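Let the Robotics Club Fold Things

15 Oct 2019

Every December our club at Banddale picks a spring project, and every December someone says we should build another ball launcher. I love ball launchers! But I want us to stick with cloth, and I'll argue for it until the vote.

Cloth is wonderful because it never sits the same way twice. Our students have logged 355 grasps this term with the arm they call Pap, and they still crowd around the screen for each new one. Go in too low and you pinch the table. Aim for a bunched-up spot and the fingers have something to close on.
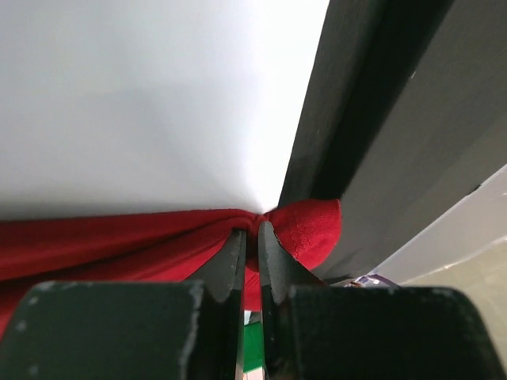

A kid who has argued for twenty minutes over which fold to grab is doing real engineering, with geometry and friction and a good bit of stubbornness thrown in. Some of ours had never written a line of code before September.

Yes, the Drovari meet gives 100 points for speed and none for handling fabric. Fine, let's enter that too, with last year's launcher. The cloth project costs us $684 for the whole spring, and I'd happily sell cookies to cover it.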